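Workshop Tips for Households Using the Brernex Planning Software
Sonden Home Automation Advisory Service
Last reviewed October 1, 2019

This page is intended for members of the public who run the Brernex planner at a home workbench or kitchen counter. It covers the software side of the work: calibration, workspace settings, recorded demonstrations, planning limits and file storage. Wiring and mechanical assembly are dealt with in the separate Sonden bench guide.

Before you start the planner

Close any other program that uses the same camera. Brernex will open without a camera feed and will report a normal start, so check the preview panel each time. If the preview is grey, restart the camera service from the Tools menu and leave the planner open.

Check that the units are set to millimetres. Older project files were saved in centimetres and the program does not convert them on opening.

Calibrating the surface

Run the surface calibration whenever the bench has been moved, sanded, oiled or covered with a mat. The routine takes 4 minutes and should be carried out under the lighting you intend to work in. Glossy finishes produce false height readings near windows. A sheet of plain matte paper taped over the brightest area will usually correct the problem. Remove the paper before recording.

Holes, clamps and brackets should be marked as keep-out areas by hand. The automatic finder treats a dark hole in a pale surface as a small flat object, and the planner may then attempt to pick it up. Draw the keep-out area slightly larger than the fitting.

Naming objects and bins

Give every container a name that a second member of the household would understand. "Small screws, front left" is satisfactory. "Box 2 new" is not. Names may be up to 35 characters long and should not contain a slash.

Compartments must be numbered in the same direction across all projects. Sonden recommends starting at the back left and finishing at the front right. Households that share files through the Cincombe exchange should follow this order, as imported routines refer to compartments by number only.

Clear plastic and shiny parts

Transparent containers remain the most frequent subject of enquiries to the service. The depth reading passes through a clear wall and returns the surface behind it, and the planner will then propose a path straight through the side of the box. The following measures are effective:

Enter the outside dimensions of the box manually and lock them.
Place a strip of coloured tape along the top of the dividers.
Set the approach direction to "from above only".
Raise the clearance value by one step for each row of compartments.

Small metal parts should be spread out in the compartment before a scan. Parts lying on top of one another are commonly read as a single object with an incorrect centre.

Recording a demonstration

The Crichton recording module, supplied with current versions of Brernex, learns a sorting or placing task from repeated examples given by hand. Keep each recording short and confine it to one action. Begin and end with both tools in the same resting position, as the module uses the two still periods to divide one example from the next.

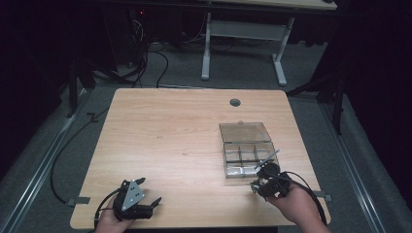 Lids require particular care in the object list. The module records a container and its lid as one item unless they are separated, and a lid that has been moved will shift the recorded position of every compartment. With an organizer box such as this one, where the hinged lid lies flat toward the back, enter the open lid as its own keep-out area and measure the six compartments from the base alone. A long item, such as the thin silver rod held in the right-hand gripper, should be entered with its full length so that the planner allows for the far end passing over the front compartments. The left-hand gripper should be included in the recording even when its fingers are holding nothing over the wood, or the planner will treat that side of the bench as free space. Tool cables are not tracked. Route them toward the operator and set a cable margin in the Limits tab.

Reviewing and trimming

Play back each example at half speed before accepting it. Delete any example in which a part was dropped, including those in which it was recovered. The trimming tool removes idle time at either end, but it will not remove a pause in the middle, and long pauses are reproduced faithfully in the finished routine.

Storage and updates

The standard library holds 2,776 saved steps. When the total passes this figure, the oldest unlocked steps are archived without a prompt. Lock any routine you wish to keep. Error 628 on saving means that the project folder is read-only and can be cleared in the folder's properties.

The next update is scheduled for December and will change the format of keep-out areas. Export a copy of your current workspace before installing it, and run the surface calibration again afterwards.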